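Wood grain

Wood grain is the pattern made by the fibers and growth rings of a tree as they show on a cut surface. The word is also used for the direction in which the fibers run, which matters in sawing, planing and sanding. In furniture, and in tabletops above all, grain is one of the main things a buyer sees.

The pattern depends largely on how the log is cut. A board sawn through the rings at a right angle has straight, narrow lines. A board sawn at a shallower angle to the rings, known as flat-sawn or plain-sawn, has wide curves and arches, and where the saw passes through a bump or dip in the rings the lines may close into loops like the contours on a map.

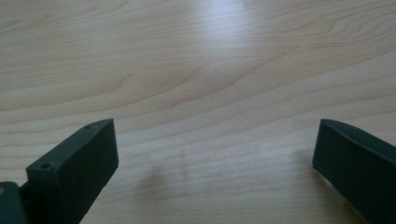

Wavy grain on a pale wooden tabletop, with tighter curved bands at upper right.

Light-colored woods such as maple and birch have a fairly quiet grain – the lines are only slightly darker than the wood between them. Glare from a window or lamp can make them hard to see.

Veneer is a thin sheet of wood glued to a core. Rotary-cut veneer is peeled from a turning log in one long sheet and tends to have broad, irregular waves. Sliced veneer looks more like sawn board. In a survey of 600 tabletops made in Kinville, Kenza Mansour recorded rotary-cut faces on 33 percent.

Sanding is normally done along the grain, as scratches across it show up under a clear finish.

See also: Flat sawing; Veneer; Wood finishing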